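The new head of after-hours support at Menitz started in February, after seven years on the phones at the Burska office. She took us through a normal night.

"Most calls come before midnight," she said. "After that it's hospitals and bakeries."

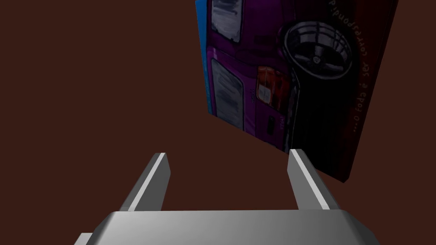 Open gripper and box with a purple vehicle

She has four people on each shift and wants callers to wait no more than 90 seconds. The old Jindumix phone menu is going away. "People pressed zero anyway - I did too."
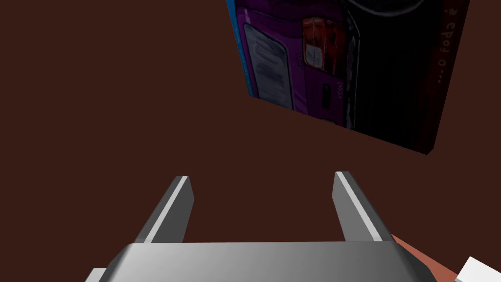
Training new hires takes longer than she would like. "You can learn the billing screens in a week. Learning to let someone finish talking takes a lot longer."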